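Quand un robot arrive dans l'atelier, que deviennent les gens ?

Chez Villalobos, on prépare des cartons de vaisselle pour les cantines et les fêtes d'école : gobelets, assiettes, serviettes. Avant, tout se faisait à la main. Gumaro Chávez prenait une pile de gobelets, la posait dans un carton, fermait le carton et recommençait. En décembre, le mois le plus chargé, l'équipe remplissait 867 cartons par jour.

Aujourd'hui, une partie de ce travail est automatisée. Automatiser, c'est confier à une machine une tâche que faisait une personne. Mais la machine ne connaît pas la tâche le premier jour. Il faut la lui apprendre.

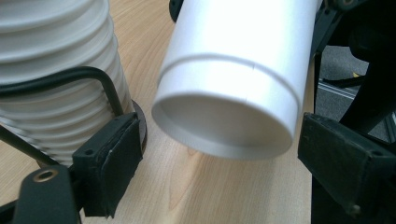

Photo : Lenka Zeman / Flinent

Une pince de robot a souvent deux doigts. Ils s'écartent, se placent de chaque côté de l'objet, puis se resserrent. Pour toi, c'est facile : ta main sent si l'objet glisse ou s'écrase. Pour un robot, un gobelet en papier est difficile à prendre. S'il serre trop, le gobelet se plie. S'il ne serre pas assez, il tombe.

L'entreprise Flinent enregistre donc des gestes humains. Une personne tient une pince dans chaque main et fait le travail avec. On garde en mémoire les mouvements des pinces et les images des caméras. Un programme d'ordinateur compare ensuite tous ces essais pour trouver ce qui se répète. On appelle cela l'apprentissage par démonstration.

Pour les gobelets, il a fallu 1 416 démonstrations. Itzel Quezada en a fait une bonne partie. Elle travaillait à l'emballage et elle connaissait déjà les bons gestes. « Au début, j'allais trop vite, raconte-t-elle. Avec une pince, on ne sent presque rien. Il faut regarder tout le temps. »

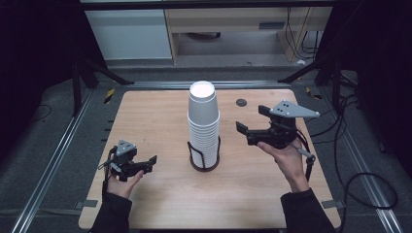

Les démonstrations ne doivent pas toutes se ressembler. On change un peu la place des objets, on commence par la gauche ou par la droite. Sinon, le robot ne saurait travailler que si tout est exactement au même endroit.

Qu'est-ce qui a changé pour l'équipe ? Gumaro surveille maintenant deux robots et les arrête quand une pile est de travers. Il a moins mal au dos, mais il trouve l'atelier plus bruyant. Itzel forme les nouveaux. Deux collègues ont changé de service, et l'un d'eux aurait préféré rester. Un robot peut supprimer des tâches, et c'est une vraie question pour ceux qui les faisaient. À Villalobos, on en a discuté avant l'installation.

Les mots à retenir
Automatiser : faire faire une tâche par une machine.
Démonstration : un geste montré pour être appris.
Pince : la partie du robot qui attrape les objets.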